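Tulari says its storm model can see hail an hour out. The evidence is thin

Feb 26, 2021

A weather software firm called Tulari says its new forecasting tool can warn of large hail a full hour before it reaches the ground. The company put out its claim this week along with a short summary of test results, and the summary leaves a lot of room for doubt.

The tool takes radar scans, surface readings and balloon data and turns them into a map of where severe storms are likely to form. Plenty of groups already do some version of this. What Tulari says it has added is a way to judge, early in a storm's life, whether the updraft will start to rotate. Rotating updrafts are the mark of a supercell, and supercells produce much of the worst hail.

The test covered 19 storms, all of them in August and all of them over the plains around Bulora. According to the summary, the tool flagged 14 of them as hail producers before the first stones were reported. The other five were missed or flagged too late to be of any use.

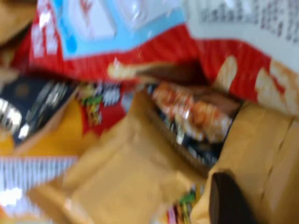
Fourteen out of 19 sounds good until you ask how many times the tool raised an alarm and no hail came. The summary doesn't say. A forecast that calls for hail every afternoon would catch every hailstorm in the county, and would also be worthless to anyone deciding whether to move a truck or cover a crop. Forecasters have had standard ways to score false alarms for decades, so leaving them out looks like a choice.

There is also the matter of how the storms were picked. Tulari describes them as "representative" and leaves it at that. Late summer storms over flat ground tend to be easier to read than the ones that fire along a cold front in spring, when several cells can merge in a few minutes and a clean signal gets buried. Nothing in the summary suggests the tool was tried on a line of storms, or at night, or in the hills near Massawe, where radar beams are partly blocked and the low part of a storm often goes unseen.

The one-hour figure deserves a closer look too. It is the best lead time in the set. The typical lead time isn't given, though a small chart near the end of the summary suggests it was closer to half that. Half an hour would still be useful – if it held up on days the company didn't choose.

Is anyone outside the company checking the results?
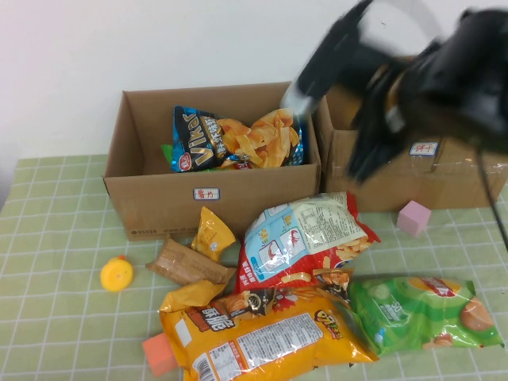
Has the tool been tested by an independent group?
So far it has only been run by Tulari's own staff, on storms that were already over. A live trial is planned with the Gonda weather office, which will run the tool next to its existing warnings for one storm season.

The live trial is the part worth waiting for. Running a model on past storms is a fair first step, but it is also where hopeful results tend to come from, and small choices about which data to keep can tilt the outcome without anyone meaning to. In a live trial the forecast is logged before the storm arrives and can't be touched afterward.

Gonda has agreed to publish all alerts from the trial, including the wrong ones. Tulari has said it welcomes this, but has not said whether it will release the full records behind the August tests. Its product page, meanwhile, already offers the tool to farm and insurance customers under a five-year contract, with no mention of the misses.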